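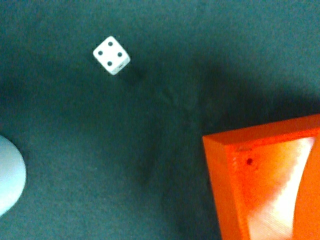 Who can apply for the games room assistant job at Wurgate? Anyone over 18 who can lift a 30-pound crate and is free on weekday mornings.

## Games Room Assistant, part time

Rorora runs board game and dice game rooms. Our biggest one is Wurgate, on the second floor above the shoe repair shop on Trevine Street. We're looking for one person to look after the tables, the dice and the game library before we open to players. It's a year-round job with a start in June.

### The work

Wurgate has 51 tables. Most have a felt top, and all of them get checked before the doors open at noon. You'd be working with one other assistant, who has been doing the job for a while and will train you for your first two weeks.

On a normal morning you would:

- brush the felt on every table in use that day, going with the nap
- pick off crumbs, lint and pencil shavings
- note any worn spots, pulls or stains in the table book
- put out dice cups, score pads and pencils
- check returned games against their contents cards and put them back on the shelf

The dice take more time than people expect. We own nearly 2,000 loose dice, plus the ones that belong to boxed games. Loose dice are kept in drawers by size and color. They come back at night in mixed tubs, and the morning crew sorts them. Plain white six-sided dice make up the largest group, and those are the ones that get lost under radiators. Expect to spend some time on your knees with a flashlight.

Once a month we wash the dice. They go into lukewarm water with a little dish soap, get rinsed in a colander and dry on towels overnight. While they're out, each one gets looked over. Any die with a chipped corner or pips that are hard to read goes in the scrap jar. A die that keeps stopping on a tilt goes in there too.

The game library is 222 titles. You don't have to know how to play them. You do have to be able to read a contents card and tell when a piece is missing.

### Felt repairs

We re-cover our own tabletops, usually two or three a season. The felt comes on rolls from Chareonsuk, our fabric supplier, and we keep green and a dark blue in stock. You don't need upholstery experience. If you've used a staple gun or cut fabric in a straight line, tell us in your application. If you haven't, we'll show you.

Small marks don't call for a new top. Most smudges come out with a stiff brush and a damp cloth. Please don't use spray cleaner on felt — it leaves rings.

### Hours and pay

- Five mornings a week, 8:30 to noon
- One extra evening a month for dice washing, paid at the same rate
- Pay is hourly and is discussed at the interview, with a raise after the first six months
- Paid sick time
- Free table time for you and a guest whenever we're open

The schedule is posted a month ahead. Swaps with the other assistant are fine as long as the swap sheet is filled in.

### What we need from you

- Good eyesight, with or without glasses, and patience for small objects
- Clear handwriting for the table book
- Comfort with stairs. There is an elevator, but the game crates come up a back staircase on delivery mornings
- A polite manner with players who show up early

We don't ask for a degree or past work in a game store. Past work in a library, stockroom, sewing shop or kitchen is useful, and so is none of those if you're tidy and on time.

### What the job does not include

You won't be running games, teaching rules or handling money. The afternoon staff does that. If you'd like to move to afternoons later, you can ask once you've been here half a year.

### How to apply

Write us a letter of a page or less. Tell us what you've done for work, which mornings you can't do, and when you could start. A résumé is fine but optional. Drop it in the Rorora mailbox inside the street door, or hand it in at the front desk any time after noon. Put a phone number on it.

Interviews take half an hour and are held at Wurgate in the morning, at one of the tables. There's a short practical part. You'll be given a tub of mixed dice to sort and one boxed game to check against its card. It isn't timed.

We'll call everyone who applies, including the people we don't hire. Applications close at 5 p.m. on the last business day of May.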